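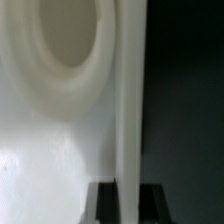

*Gripper fingers on either side of a white edge, from the wrist camera.*

I have taught robots with a joystick and I have taught them by taking hold of the arm, and I will always argue for the hand. At Tarerura, Mirta Jara let me guide one for 70 tries, and somewhere in there I stopped thinking about joints and just felt where the block wanted to go - the way you'd steer a child's wrist around the letter S.

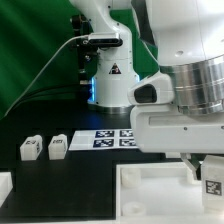

*Marked block by the tray, second arm behind.*

Remote control is tidier, I grant you, and kinder to the shoulders. I still miss the weight of the thing.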